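Fill power

Fill power is a measure of how much space a given weight of down takes up once it has been left to expand. Ratings on store tags commonly start near 450, and higher numbers are sold as warmer. That claim deserves some doubt. The figure describes the down alone and says nothing about how much of it went into the coat.

Criticism

Neema Barasa, writing in the Mernbridge trade bulletin in November, argued that shoppers treat the number as a grade. A jacket with a small amount of 500 down can be colder than one stuffed with plenty of a lower rating – a point the tags tend to skip.

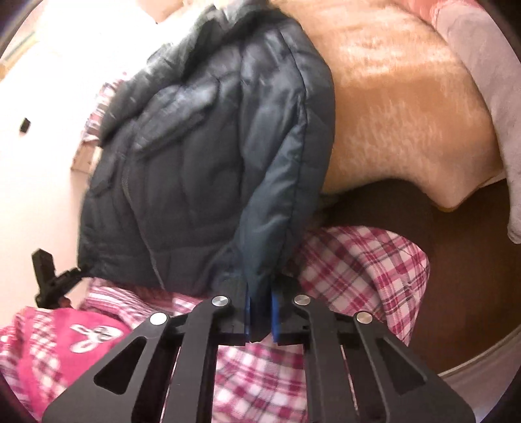 Construction matters as well, though makers' claims here are no easier to check. Stitching divides a shell into padded channels, as on the dark blue-gray puffer shown, and is meant to stop the fill from sliding downward. Each line of stitching also presses the layers together and leaves a thin spot. Negin Yazdani has questioned whether narrow channels are chosen for warmth or for looks.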